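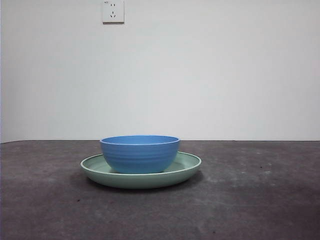
Figure 1. Blue bowl on the green plate, test position on the gray table.

3.2 Stacking of the dishes

In this part of the project I studied how two dishes from different sets can be stored together in a small student kitchen. The shared kitchen in our dormitory, Suvarna, has one shelf for each room, and the shelf is only 30 cm deep. My roommate Sulastri Yusof and I have plates from one set (we call it Nirkano) and bowls from another set (Dirnik), so they were not designed for each other.

First I put the bowl on the plate in the normal way, with the opening up. The plate is much wider than the bowl, so a wide part of it stays free on both sides. The raised edge of the plate hides the foot of the bowl when we look from low height. In Figure 1 the bowl is a little to the left of the middle. I did not correct this, as in daily life people also do not center their dishes.

The second question was the height. The bowl is deep and it decides almost all the height of the stack. The plate is shallow and adds only little. For this reason I suggest to keep the plates in one pile and to put only one bowl on the top.

I also filled the bowl with 200 ml of water and carried the stack from the shelf to the table. The faint ridges on the outside of the bowl helped me to hold it, but this is my own feeling and I did not measure it. With 100 ml the result was the same.

3.3 Problems

The shelf was used by other students during July, so I could not repeat the test with the full pile of plates.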